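Conference Papers > Applied Robotics > Section 4

4. Open-Day Demonstration

4.1 Setting and Task

The demonstration took place during the February open day at the Punden laboratory. Its purpose was to observe how the bimanual platform and its control software, Starard, behaved outside the usual test schedule, with visitors present and with pauses that could not be planned in advance. The task was the peg-and-slot board described in Section 3. The same table, black curtain and board layout were used for the whole afternoon.

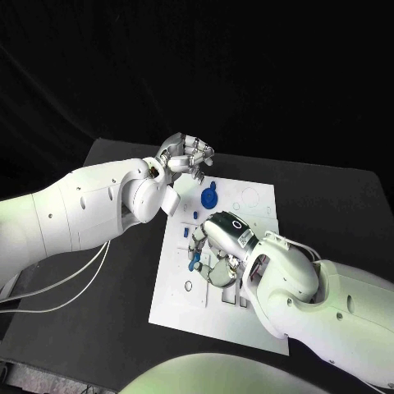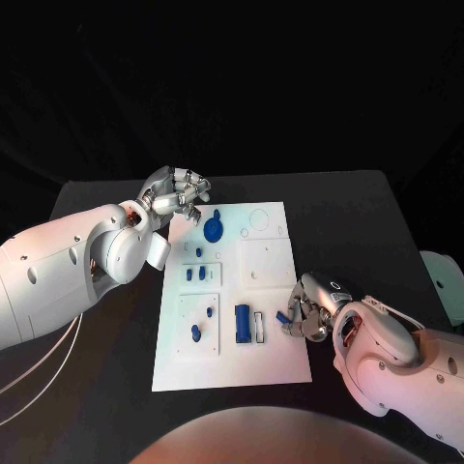
Figure 6. Work on the peg-and-slot board during the open day. In both views a small blue piece is held in the right hand.

Visitors were admitted in groups and stood behind a rope at the side of the table. Each group watched one complete run, from the first grasp to the return of both arms to the rest pose. The operator started each run from a console and took no further part unless a stop condition was reached. A second member of staff gave a short talk and answered questions. The talk was kept the same for all groups so that its length would not affect the time between runs.

4.2 Procedure

A run consisted of picking up the blue parts and placing them at their assigned positions on the board. The order of parts was fixed before the doors opened. Grasp targets were computed from the head camera at the start of each reach and updated once during the approach. No update was made after finger contact. We had tested a continuous update in the laboratory and found that the hand itself hid too much of the part for the estimate to be of use in the last stage.

Closing force was limited in software to the value used in the bench tests. Insertion was attempted with a downward motion followed, if resistance was met, by a small spiral search. The search was abandoned after 18 seconds. In that case the part was lifted clear, the event was logged, and the run moved on to the next part. The operator did not reposition parts by hand during a run.

The board was reset between runs by staff and compared with a printed layout sheet. Camera calibration was checked before the first group and again at the midday break. The correction found at the break was within the tolerance given in Section 3 and was not applied.

4.3 Results

We completed 30 runs and logged 429 insertion attempts. Repeated attempts on the same part are included in this total. Two runs were stopped early, both by the operator. The first stop followed a joint temperature warning, which cleared after a rest period. The second was made when a visitor leaned over the rope. Both runs are kept in the log but left out of the timing analysis.

Most failed insertions were caused by a change in the angle of the part within the grasp. The part was usually held securely, but its long axis was tilted with respect to the opening, and the spiral search corrects position only. Narrow parts were affected more often than wide ones. The same pattern appeared in the bench tests, so we do not attribute it to the conditions of the open day.

Room lighting had a smaller effect than expected. The curtain removed most of the background variation, and people moving on the far side of the rope did not produce false part detections. Shadows from the arms did cause a few late grasp updates. These added time to the reach but did not change the final grasp position by a measurable amount.

4.4 Comments from Visitors

Comment cards were handed out at the exit. Several visitors from Prindmont, where a similar board is used in technician training, asked why the part was not turned in the hand before insertion. The present controller has no routine for this. A regrasp using the other hand is possible in principle and was tried briefly after the open day, with mixed results that are not reported in this paper.

Other comments concerned speed. The arms were run at the reduced rate required by the Ehlers site safety procedure, and many visitors took this to be the normal working rate. A sign stating the rate should be placed beside the table at later events. The comment cards were not designed as a survey, and no statistics were drawn from them.

Shares: 2 | Comments: 0

This site uses cookies to remember your reading preferences. Accept | Manage settings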